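4.2 Changing the water filter

The Altby under-sink unit takes one Vivent cartridge. Change it every 8 months, or sooner if the flow drops.

1. Turn off the cold supply at the stop valve.
2. Open the kitchen tap and leave it open until the water stops.
3. Spread a towel on the worktop for the old cartridge.
4. Turn the housing anticlockwise and lower it. It will be full, so keep it upright.
5. Pull out the cartridge and wipe the seal.

Caution: do not use washing-up liquid on the seal.
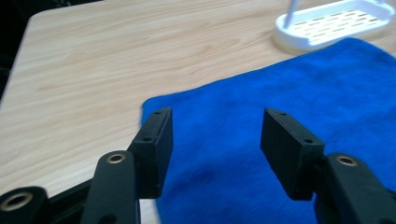
6. Push in the new cartridge with the arrow pointing up.
7. Screw the housing back on by hand.
8. Turn on the supply and run the tap for 13 minutes.

Note: cloudy water is normal for the first 2 days.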